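Posted Oct 30, 2024

Cledar is looking for a staff writer to cover music, with most of the work in soul, R&B and pop. The job is full time, in our Preditz office or remote within the United States, and starts in February.

## The work

You will write one long artist interview a month and two or three shorter pieces a week, mostly album reviews and tour reports. Interviews run to 2,000 words and reviews to 500. You book your own interviews through labels and managers, transcribe them, and check quotes against the recording before filing.

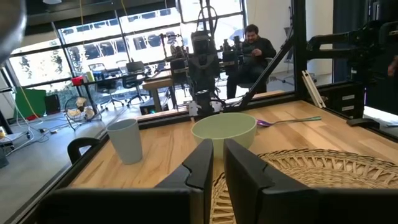
You will also take a turn editing Cuda, our weekly newsletter on new releases. It goes out early, so that week starts with a 6 a.m. shift. Travel comes to 20 nights a year, paid in advance where possible.

## What we need from you

- Published interviews with musicians, in print or online
- Clean copy, on deadline
- Enough knowledge of recording to ask a producer a useful question
- Evening availability for shows

A degree is not required. Audio editing helps, as some interviews also run on our podcast, Vrettos.

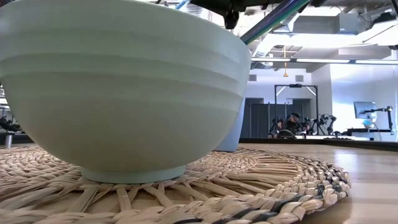 Applicants should send three clips and one new piece of writing. The new piece is a short description of any song released this year, for a reader who hasn't heard it. Leave out star ratings and comparisons to other artists. We want the kind of plain detail you would use for an object on a table: a mint-green bowl with ridges around the outside, on a round woven placemat. Tell us what the drums do, where the voice comes in, and what changes by the end.

## How to apply

Email everything as one PDF to the music desk with "Staff writer" in the subject line. Please don't send audio files. Shortlisted writers will be asked to do a paid trial review and a video call with two editors.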